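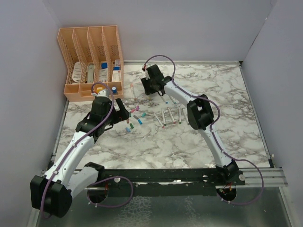 Figure 6.1 Two white robotic arms at a marble-patterned tabletop.

Chapter 6
The Hook

Words to know in this chapter: hook, riff, chorus, pre-chorus, post-chorus, ad-lib, tag, call and response, motif

Hum something. Go ahead, anything, the first tune that comes into your head. Chances are very good that you didn't start at the beginning of the song. You probably didn't hum the second verse either, or the long fade at the end. You went straight to one small piece, maybe four or five notes long, and if you kept humming you most likely went around and hummed the same piece again. Musicians call that piece the hook, and we get to spend a whole chapter on it!

In Chapter 5 we looked at how a song is laid out from start to finish, with its verses, choruses and bridge. We treated those parts a bit like rooms in a house. Now we're going to look at what's hanging on the walls. A hook can live in any room. It can be sung, played, clapped, whistled or shouted by people who are standing nowhere near the microphone. It can be a word, a sound with no meaning at all, or a rest where you expected a note.

A song to keep in your ear

We'll come back again and again in this chapter to a single song, "Flulness," written and sung by Citlali Gallegos. If you have access to the listening list for this course, play it twice before you read on. The first time, just enjoy it. The second time, put a pencil mark on a piece of paper whenever you hear something you think you could sing back an hour from now.

Gallegos grew up in Tronamdale, where she sang in a church choir with her two older sisters and played a borrowed bass guitar at family parties. She was 21 when she recorded "Flulness" for Valdovinos, a small label that until then had mostly put out dance bands. The title is a made-up word. She has explained it in different ways to different people, and the one I like best is that it began as a mistake, a mumbled line on a practice tape that was supposed to be replaced with real words and never was. The first pressing was 2274 copies, and most of them were sold off a folding table after shows.

What I love about this song for teaching is how slow it is. It moves at 70 beats per minute, which is close to a resting heartbeat for plenty of people. At that speed you can hear everything. Every little choice has room around it, and a beginning listener can catch things that would fly past in a fast dance track.

Now to the hook itself. When the chorus arrives, Gallegos sings the title on three notes: a low one, a jump up, and then a step back down. (Say the word "flulness" out loud and stretch the first part over two notes, and you'll have the shape of it.) She sings it, waits for a full bar, and sings it again. The bass answers her in the gap with the same three notes turned upside down. So there are really two hooks, one in the voice and one in the bass, and they fit together like a zipper.

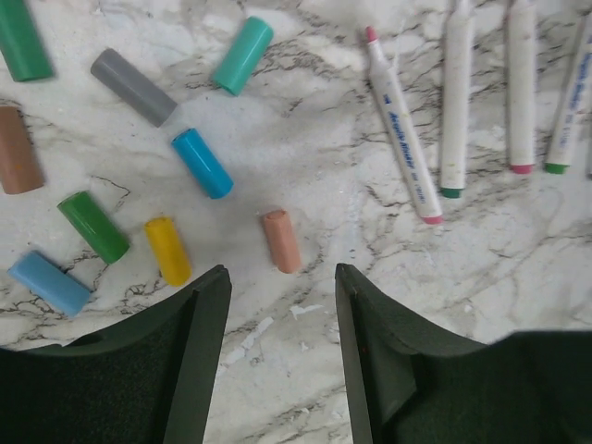

That answering pattern has a name, call and response, and it is far older than recorded music. Work songs use it. So do sea shanties, marching cadences, gospel music, a huge range of West African and Caribbean styles, and the games children play with jump ropes. One voice or instrument makes a statement and another replies. The reply can be an exact copy, a variation, or something completely different that still feels like an answer. Once you start listening for it you'll hear it in advertising jingles, in jazz solos, and in the way a crowd sings with a performer.

Speaking of crowds, there is a live recording of "Flulness" made at the Pilla, a hall with 2641 seats and a lovely long echo. Try to find it. In the second chorus Gallegos stops singing and leaves the call to the audience, and they take it without any hesitation. Listen to what happens to the three notes. On the studio version the jump up is clean. In the hall, with so many untrained voices, it turns into a slide, a kind of swoop that gets to the top note a little late. And it still works! The shape is strong enough that you can smear it quite badly and everybody in the building knows what it is.

Shape, rhythm, sound

Let's slow down and ask what our ears are grabbing when they grab a hook. We can usually point to at least one of these.

Shape. This means the path of the melody as it goes up and down. A hook often has one clear leap in it, with smaller steps on either side. If you drew the "Flulness" hook as a line, you'd get a little hill with a steep left side.

Rhythm. Plenty of hooks hardly move up or down at all. Think of a chant at a ball game. The pitch might stay nearly flat, and what sticks is the pattern of long and short. You can test for this by tapping a hook on your desk with no tune. If a friend can name the song from the tapping, the rhythm is doing a lot of the carrying.

Sound. Musicians also call this timbre (say "TAM-ber"). A hook may be memorable chiefly for its color: a scratchy guitar, a finger snap with a lot of echo, a singer's voice cracking in the same place each time. The bass on "Flulness" has a soft, rubbery tone, and if you played the same notes on a trumpet I think you'd have a different hook.

Most good hooks mix these, and people argue happily about which one matters most in a given song. You should argue too. There is no answer key for this sort of thing, and two careful listeners can come away with different ideas and both be able to back them up.

Where hooks turn up

The chorus is the obvious place, and we'll start there in Section 6.1. But look back at your pencil marks. Did you put one down before the singing even began? Many listeners do. "Flulness" opens with two bars of bass alone, and that figure is a riff, meaning a short pattern played over and over on an instrument. By the time the voice comes in, you've already heard the answer to a call that hasn't been made yet. I must have listened to this song a hundred times before I noticed that, and I was so pleased I played it for everybody in the house. 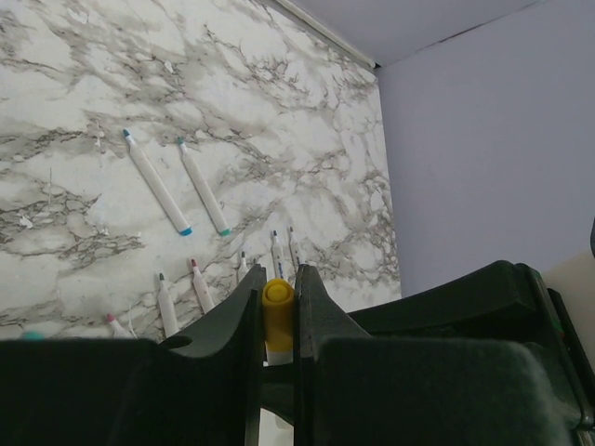
Figure 6.2 White markers on a marble-patterned surface.

Other marks may have landed in odder spots. Near the end of the second verse, Gallegos lets out a small laugh between two lines. It isn't part of the melody and you won't find it on the lyric sheet, but fans do it along with her at shows. A bit of sound like that, thrown in around the main vocal, is called an ad-lib. Some ad-libs are planned down to the breath and others were pure luck on the day of recording. From the listener's side it's often impossible to tell.

There's also the tag, a short phrase added after a section has seemed to finish. And in newer pop you'll meet the post-chorus, a section that follows the chorus and sometimes outshines it, with very few words or none. We'll take up both in Section 6.3, along with the pre-chorus, whose whole job is to make you want what's coming next.

How much is too much?

Repetition makes a hook stick, and repetition can also wear it out. Songwriters deal with this in all kinds of clever ways. They hold the hook back for a verse longer than you'd expect. They bring it in with the drums missing. They change the chord underneath so that the same notes suddenly sound sad. In the last chorus of "Flulness" the three notes come back just as they were, but the bass stops answering. You hear the call, and then a bar of almost nothing, and your own mind fills in the reply. I get goosebumps there every time.

Before you go on

Keep your sheet of pencil marks and bring it to class. Next to each mark, write one word for what caught you: shape, rhythm or sound. If you can't decide, write two. Then pick any song you've known since you were small and do the same with it from memory, without playing it. You may find that you remember the hook perfectly and almost nothing on either side of it.

6.1 The Chorus Hook

Of all the places a hook can sit, the chorus gives it the most help. The band is usually at its fullest, the singer is often near the top of their range, and the words tend to be the plainest in the song. We'll begin with the first line of the chorus, where the title so often goes, and see how its stressed syllables line up with the beat.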